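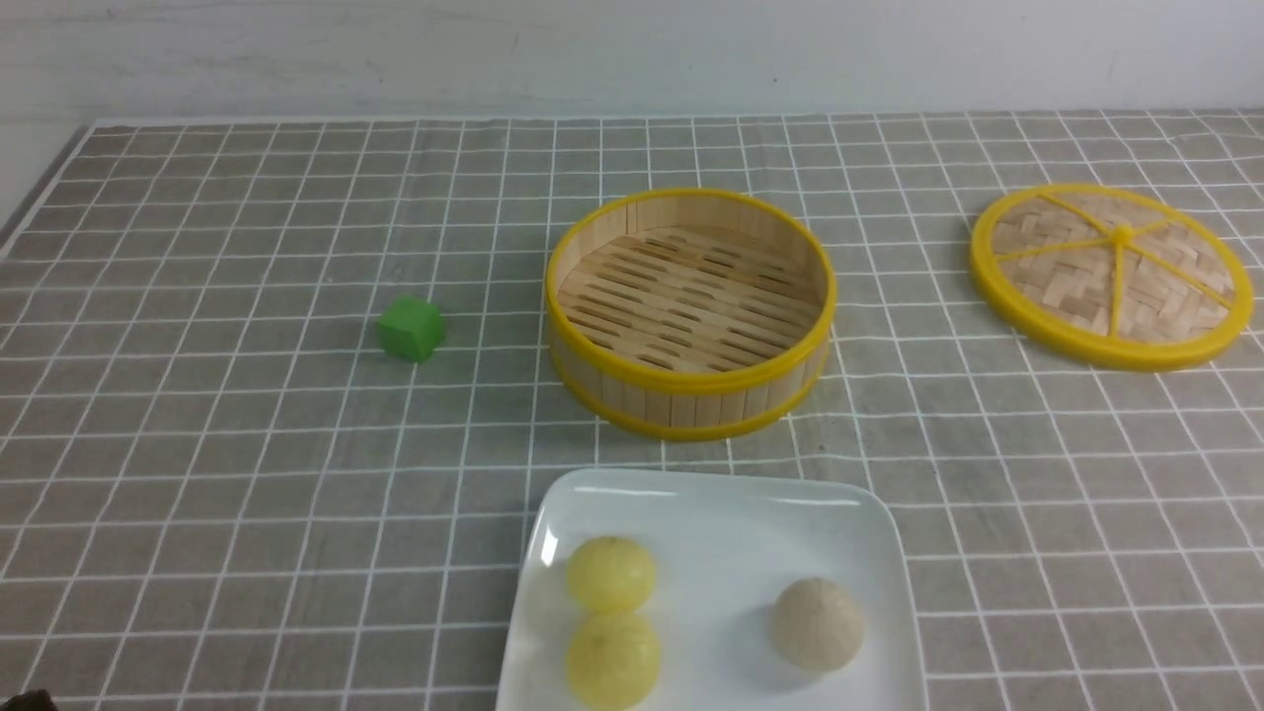
Marit Dahlgren asked whether the planner at Kernstead works from a fixed script or chooses each step as it goes. Our hosts replied that it does both. A task is written as an ordered list of goals, and the motion between goals is computed fresh each time from the camera views.

The delegation spent the afternoon in the manipulation laboratory, where the software group presented Mamow, its tool for reviewing recorded runs. The archive held 1179 runs in March, of which 182 had been flagged for relabeling. Each run is stored with joint positions, gripper commands and video on one clock. 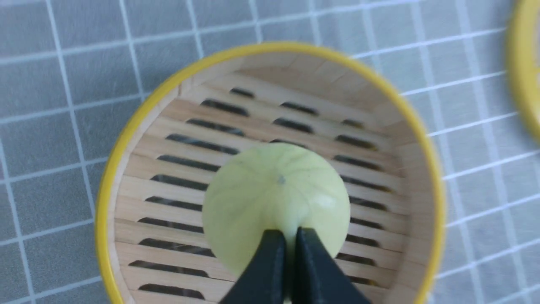
Grasp timing received the most discussion. The controller decides when to close and when to release from the wrist view, and the group is revising the release rule. With black fingers against a pale yellow-green ball inside a bamboo steamer, the contrast is good. Dahlgren noted that the slats, with their dark slots, could still confuse an edge detector. The group will test 3 detectors before the next release and send us the results.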